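Fingers drift when I teach by remote, fine when I move the hand myself?
Posted in Teaching and Teleop, 30/06/2019
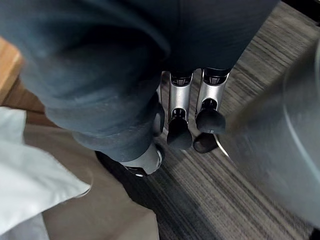 So I'm about four weekends into trying to teach a right hand to pick a cloth up and put it down again, and I'm stuck. I've been doing it two ways. When I guide the arm by hand (gravity comp on, me pushing the wrist to where I want it) the playback is lovely. When I do the same move with the Kadon glove from my chair, the fingers close late and the thumb ends up somewhere off to the side of where I swear I put it.

I've recalibrated the glove 7 times, I'm not kidding. I record through Reline with the default settings, if that matters. I've got 87 demos saved from the glove and I'd really hate to throw them all out! Is this lag, or am I just bad at it? Also, should I be mixing the two kinds of demo in one set?

Steltavum

Azucena Pacheco

You're probably not bad at it, or no worse than the rest of us were. Late closing on every finger sounds like lag, but a thumb that lands off to the side is a different problem and I'd chase the two separately.

For the lag, hold your hand still, then snap it shut once and look at the glove trace and the joint trace on the same plot. If the gap is the same every time you can shift the recordings in time and keep your demos. If it wanders, check whether the glove is on wireless (mine was awful until I ran a cable across the room and taped it down).

For the thumb, do the calibration with the thumb touching each fingertip in turn, slowly, and not only with the flat hand and the fist. The flat-and-fist routine tells the software next to nothing about how far your thumb swings across the palm. I lost most of January to that one.

As for mixing, I'd train on the hand-guided ones first and see what you get. Add the glove ones after you've fixed the timing. And label which is which now, while you still remember!

toprak

same thing here, turned the smoothing down and it went away. didnt touch anything else

Tatiana Halás

Agree with Azucena about the thumb. One more thing to look at, though: when you guide the arm by hand you're right next to it and you can see how far the fingertips are from the floor. From a chair you're guessing depth, and I tend to slow down at the end without noticing, so my fingers close late even with a perfect glove. Try two or three demos standing beside the arm with the glove on. If the late closing disappears, it's you and the viewpoint, and moving your chair is a lot cheaper than a new glove.

Toprak, which smoothing, the one in the glove settings or the one on the recorder? They have the same name in my version and do pretty different things.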